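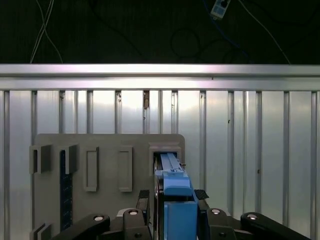 Hinbridge parts listings, v2
May 2, 2019
by Mariama Issahaku

README for the second-hand desktop parts listings. Read this before you open the csv, most questions I get are answered in it. One file, listings.csv, 1,445 rows, one row per ad. 13 columns. UTF-8, comma separated, header row first.

What it is
Small ads for used computer parts, typed up from the boards and windows of nine shops in and near Hinbridge. Drives, memory, power supplies, boards, cases, whole towers sold for parts. Prices as asked. We have no idea what anything sold for, so please stop calling it sale data.

Started in August because Fuseini Yakubu wanted to know if old hard drives lose value faster than old memory. Then it grew. Screens, printers and laptops are out, too messy.

Columns
ad_id – ours, means nothing outside this file
shop – short code, list in shops.txt
date_seen – day the ad was read, not the day it went up
part_type – drive, memory, psu, board, cpu, case, tower, other
maker – as written on the ad, spelling fixed only when obvious
model – as written, not fixed
capacity – number only
unit – GB, TB or W
condition_raw – the seller's own words
condition – our code, see below
price – asking price
bundle – y/n
notes – free text, skip unless you're stuck

Condition codes
new: sealed, seller says so
good: tested, seller says so
unk: nothing said
parts: sold as broken or for spares

"Pulled from working machine" goes to good. I don't love that but v1 had it as unk and Fuseini talked me into it. If you need the old coding use condition_raw and redo it, takes ten minutes.

Drives
Biggest group by far. Watch the capacity field. Some shops write 500 and mean GB, a few write .5 and mean TB, all now converted to whatever the unit column says. Drives sold in a caddy or tray are still part_type drive, with "caddy" in notes. 2.5 and 3.5 inch are NOT separated, the ads hardly ever say. Sorry. Don't guess it from the price either.

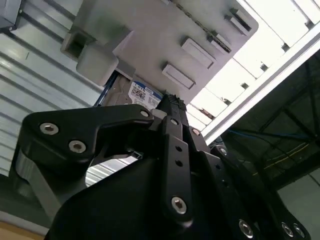
Towers and bundles
A tower with a board and power supply in it is one row, part_type tower. Tower sold empty is case. Contents go in notes when the ad lists them, in the order the ad lists them. A bundle is anything with one price for more then one part – leave these out of any average, they pull everything down.

Ads that say "complete" are a pain. Complete often means no drive. Left as tower, flagged in notes. 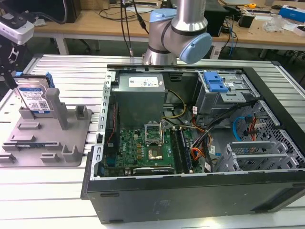
Desktop tower, side panel off.

Known problems
- Annan's window was only read on weekdays, so weekend ads are missing.
- Trondix relists the same part every few days with a new price. Kept as seperate rows, joined by "relist" in notes. Not all caught.
- Kiten gives prices with tax, everyone else without or doesn't say. Not corrected.
- Nearly 4 percent of rows have no price ("ask inside"). Blank, not zero. v1 had zeros, throw v1 away.
- maker is blank on most power supplies.
- Two shops changed their codes between versions, old and new both in shops.txt.

Changes since v1
Zeros gone. Condition recoded. Unit column added. Doubled ads from the same shop on the same day removed. Gebhard Schwaiger checked the memory rows against his own notes and fixed a bunch, mostly capacities for kits where the ad gave the total and we'd typed it per stick.

Use
Do what you like with it, say where it came from. Phone numbers and seller names were never typed in. If you find one in notes tell me and I'll pull it.

Comments on v2 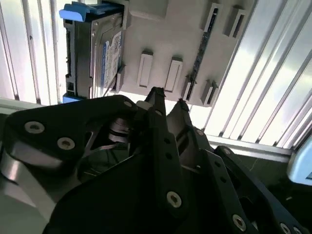 Hjørdis Björklund: Is hours of use recorded anywhere for the drives? Some of the ads I remember gave it, and it would explain a lot of the spread in price. Without it I'd be careful comparing two drives of the same size, even with both coded good.

Only in condition_raw, where the seller wrote it. Could be a column in v3 if someone wants to pull it out, I don't have time before summer.

Cecilia Boateng: shops.txt has a stray tab on the Kiten line, broke my import.

Fixed, download again.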